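Garra manual de dois dedos: almofadas azuis perdem aderência e a abertura sai do zero. Como vocês cuidam da de vocês?

Fórum Eltolov > Manutenção > Garras e ferramentas de mão

publicado por mvt_bancada
3 respostas

Boa tarde a todos. Uso uma garra de mão com câmera, daquelas de dois dedos paralelos, para gravar demonstrações de pegar e soltar objetos. Trabalho em casa, sozinho, e a ferramenta já passou de 3.000 ciclos de abre e fecha. Nas primeiras semanas não tive nenhum problema. De uns dias para cá apareceram duas coisas.

A primeira é que as almofadas azuis de dentro dos dedos começaram a escorregar em objeto cilíndrico e liso. Com objeto de tecido ou papelão continua normal. Com tubo de plástico, ele gira entre os dedos quando levanto e às vezes cai.

A segunda é que a abertura medida não volta a zero quando fecho tudo. Fica um resto, que muda de uma sessão para outra. Se eu refaço o zero, aguenta até o fim da manhã e depois aparece de novo.

Já passei pano seco nas almofadas e reapertei os parafusos dos suportes pretos. Não melhorou. Antes de encomendar peça queria saber se isso é desgaste mesmo ou se estou cuidando mal.

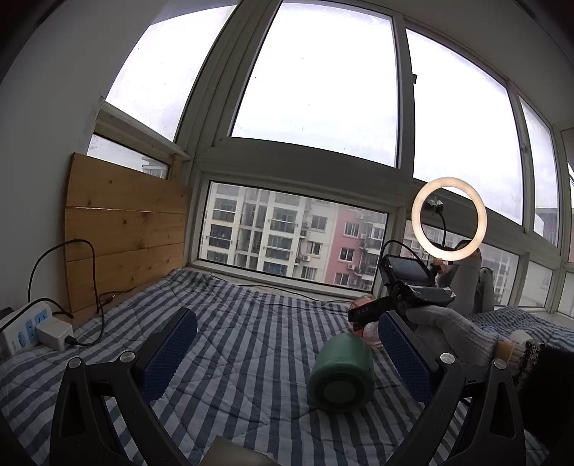 Gravo sempre em sessões de 40 repetições e depois paro para descarregar os arquivos. Não uso luva. A ferramenta fica guardada fechada, com um dedo encostado no outro, dentro de uma caixa de papelão. Se alguém tiver uma rotina de limpeza que funcione, agradeço. Também queria saber de quanto em quanto tempo vocês trocam as almofadas.

rodapresa

Troca as almofadas e pronto. São baratas e vêm em par. Aqui a gente troca a cada 1.000 ciclos e não perde tempo com isso.

oficina_dvk

Com 3.000 ciclos pode ser desgaste, mas eu não trocaria ainda. Pelo que você descreve são dois problemas separados, e cada um tem um teste simples.

Aderência. Pano seco não resolve, só espalha a gordura da mão e o pó para dentro da textura. Faça assim:

Desligue a ferramenta e abra os dedos até o fim.
Umedeça um pano sem fiapo com água morna e uma gota de detergente neutro. O pano tem que estar úmido, sem pingar.
Passe no sentido da textura e depois atravessado, sem esfregar com força.
Repita só com água para tirar o sabão. Sabão que fica seco na textura escorrega mais que a sujeira.
Deixe secar aberta, à sombra. Secador de cabelo, não.

Não use acetona nem thinner. Álcool isopropílico eu só uso no suporte, nunca na almofada, porque já tive um par que endureceu e ficou brilhante. Se depois da limpeza a superfície continuar lisa ao passar a unha, ou se a textura tiver sumido no meio e continuar boa nas bordas, aí sim é desgaste e tem que trocar. Troque as duas juntas, mesmo que só uma esteja ruim. Almofada nova de um lado e velha do outro puxa o objeto na hora de levantar.

Se as bordas estiverem gastas só na parte de cima, o problema é alinhamento. Feche devagar sobre uma folha de papel e puxe. Se a folha sai fácil em cima e prende embaixo, os dedos não estão paralelos.

Guardar fechada é ruim. As almofadas ficam comprimidas e marcam. Eu deixo com um pedaço de espuma macia entre elas, sem apertar.

Zero da abertura. Reapertar os parafusos da ponta sem conferir os que ficam perto da articulação costuma piorar. O suporte é um triângulo, e se um parafuso puxa mais que o outro, ele torce um pouco. A ordem que uso:

Solte um quarto de volta os dois parafusos de cada dedo.
Feche a garra com a mão, sem forçar, até as almofadas encostarem.
Aperte primeiro o parafuso da articulação, um lado e depois o outro.
Aperte os da ponta na mesma ordem.
Abra e feche umas dez vezes e só então refaça o zero.

Se o resto voltar depois disso, olhe o curso do gatilho. Fiapo de tecido entra na guia e segura o dedo antes do fim. Um pincel seco e macio tira quase tudo. Não ponha óleo. O óleo junta mais fiapo e acaba chegando na almofada.

Depois de trocar ou limpar almofada, refaça sempre o zero. A espessura muda pouco, mas muda.

varkatside_suporte_local

Concordo com quase tudo da resposta anterior. Acrescento duas coisas.

Refaça o zero com a ferramenta já em uso há alguns minutos. Se você faz isso logo que liga, a leitura pode andar durante a manhã, que parece ser o seu caso.

Anote. Eu tenho uma planilha com data, ciclos, zero antes e zero depois. Foi assim que vi que o meu par de almofadas começava a falhar em tubo liso bem antes de falhar no resto. Na sessão 67 eu já sabia que precisava trocar, e ainda dava para gravar com pano e papelão sem perder nada.

Sobre o intervalo, não existe número fixo. Quem pega metal com rebarba troca cedo. Quem pega só objeto macio pode ir muito além dos 1.000 que falaram ali em cima.

mvt_bancada

Obrigado. Fiz a limpeza com detergente e soltei os parafusos na ordem indicada. Saiu bastante fiapo da guia do dedo direito. O tubo liso parou de girar, pelo menos nas primeiras repetições. O zero ainda vou acompanhar até sexta-feira e volto para dizer se segurou. A espuma para guardar já cortei.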